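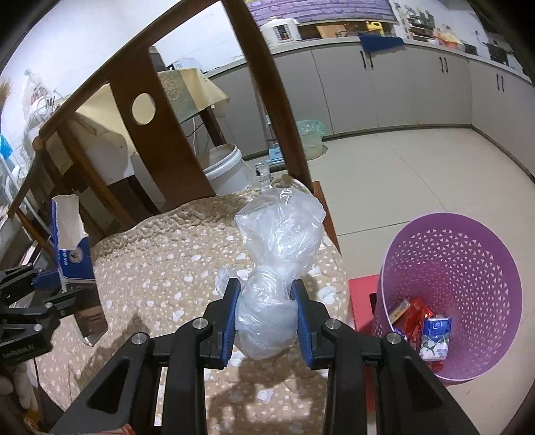 Open Day at Restcombe: An Afternoon of Picking Things Up

Robots & Automation | Features
6 min read
Sep 8, 2025

Plastic bags. That was most of my afternoon at Restcombe. Crumpled, clear, see-through, the kind you stuff in a drawer and forget. Grip one by the twisted neck and it holds. Grip it by the puffy part and you get a handful of air and it slides right out. I did this 12 times before somebody else wanted a turn.

The open day is run by Tolisel, a small outfit that teaches robots household chores by having people do the chores first. You hold the gripper yourself, there's a camera on it, you tidy up. The recording goes off to train a machine. No arm, no cage, no big red button. Doors at ten, coffee gone by half past.

First stop, sign-in. Then a talk, too long, slides too small. The one number I wrote down was 3463, the recordings they have so far of people handling soft stuff. Bags, cloths, socks. They want a lot more. Hard stuff is easier, the speaker said, a mug stays a mug. A bag is a different shape every time you touch it and the camera can half see through it, so good luck finding the edge.

Then the kitchen session, the part worth the drive.

The tool is lighter than it looks. Black plastic arms with triangles cut out of them, blue rubber pads on the two jaws. The pads do the work. Squeeze gently and the plastic bunches up between them, squeeze hard and it bunches up the same, only now your hand hurts. I was told to slow down. Twice. People rush, apparently, and a rushed recording teaches a rushed robot.

What surprised me was how normal the room felt. Tablecloth, rice cooker on the counter, cardboard boxes, a purple wastebasket with trash already in it. I'd been expecting a lab bench with tape marks. Tolisel's view is that a tidy lab makes a robot that can only tidy a lab, so they like clutter. Fair enough. My own kitchen would be worth a fortune to them.

My best go: down over the stool, jaws either side of the neck, close, lift. Bag comes up. Worst go: I caught the quilted cloth along with the bag and up came both. The staffer running the session said keep it, mistakes get kept and labled. I liked that.

Lunch. Sandwiches, fine. Got talking to a couple who had come over from Jitville to see if any of this would help an older parent at home. Short answer from the staff, not yet. Longer answer, maybe picking things up off the floor, and only if the floor is clear enough to roll on. They took a leaflet and went back for a second try with the gripper. He was much better at it than me.

Afternoon talk was about money. A session in a borrowed home costs them 700 dollars by the time everything is set up and packed away again, and they have done 57 homes. The next batch is planned for Greenberg later in September. They're after small kitchens especially, and stairs, and pets if the pets don't mind.

Questions from the floor went to privacy, as they should. Who sees the footage of my counters? Staff only, we were told, and faces and mail get blurred before anything is used. Somebody asked how long it gets kept and the answer was a bit mushy. I'd want that in writing before I let anyone in. I asked for the policy and was promised a copy by email, still waiting as this goes up.

Things to know if you go. Parking is behind the building, tight. Wear sleeves that don't flap. Kids can try the gripper but the handle is sized for adults, so expect two hands and some dropping. The kitchen slots fill early, put your name down before teh first talk and skip the slides if you have to.

Next open day is the Greenberg one, sign-up at the front desk in Restcombe or on the Tolisel site. I've put my name down for socks.

Contact the editors | Copyright 2025, all rights reserved | Back to top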